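Share 44 | Comments 30

Wenia says its blue bowl will tidy up your table. We'd like to see that first

Housewares seller Wenia has begun taking orders for a round blue plastic bowl with a small ring-shaped cup set against the inside wall. The company's pitch is that the little cup holds whatever you don't want mixed in with the rest: pits, shells, dip, used tea bags. One bowl, it says, does the work of two, and the table stays cleaner for it.

The bowl goes on sale in Minddale in December at the Ambrosio housewares store, which has agreed to take 478 of them for the holiday season. Wenia says it plans to make 2,000 in the first run and will decide on more after the new year.
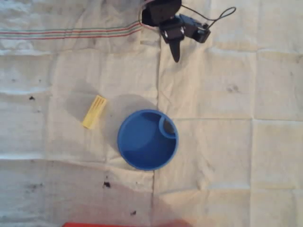 By the Minddale household desk
Filed under: Home, Shopping

A bowl with a cup inside it is an old idea. Chip-and-dip sets have worked this way for decades, and most of them end up on a high shelf next to the fondue pot. Wenia's answer is that its bowl is meant for every day, for one or two people eating at an ordinary table, and that the cup sits against the wall so the rest of the space stays in one piece. Fair enough. A cup in the middle does get in the way of a spoon.

Still, the claim about a cleaner table deserves a harder look than the sales sheet gives it. The company says its home trial found "almost 44 percent less mess" on tablecloths. Asked how mess was measured, Wenia said households filled in a card after each meal and gave the cloth a score. It would not share the cards. It also would not say how many households took part, or whether they were given the bowl for free, or what they had been using before. A family that used to put its olive pits straight on the cloth would see a big change with any bowl at all.

The cloth matters more than Wenia lets on. An off-white tablecloth with the fold creases still in it, the kind many of us pull out of a drawer and never get around to ironing, will show a drip of tomato sauce from across the room. A busy print hides it. The score card did not ask what color the cloth was. It did not ask about creases either, and anyone who has watched a pea roll along a fold knows they play a part.

Then there is the washing up. The ring makes a narrow spot where it meets the wall of the bowl, and narrow spots are where oatmeal goes to dry. Wenia recommends a bottle brush, sold separately. It says a dishwasher will do the job on the top rack, though the care sheet asks buyers to "check the inner cup by hand" afterward.

The name was still being argued over as late as last month. Early paperwork called the bowl the Tusska, and that name is on the order form Ambrosio sent to its regular customers. Wenia now says Tusska will cover a whole line of table goods, with a plate and a child's beaker to come. No dates were given for those, and no prices.

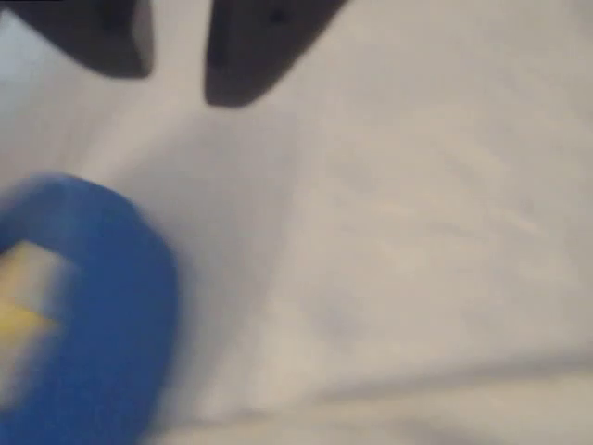 Ambrosio is hedging too. The store says it will put the bowl near the register and not in the main kitchen aisle, and it will take returns for 30 days, washed or not. That is a longer window than it gives on most plastic goods. Wenia is paying for the shelf signs, and the first draft had the mess figure on them in large type – the store asked for it to come off until there is something to back it up.

The company says a second trial is being planned, this time with photographs of the cloth before and after each meal. It has not said who will judge them.

Orders placed now can be picked up at the store after 10 a.m. on the first day of sale. Blue is the only color for the time being.

Get our weekly home and shopping newsletter. Enter your email to sign up. You can unsubscribe at any time.

We use cookies to remember your settings and count visits. Accept | Manage choices

Related
Are stain-proof tablecloths worth the extra money?
Ambrosio to keep later hours through the holidays
Five salad spinners, one winner, a lot of wet lettuce
Minddale market drops its plastic bag fee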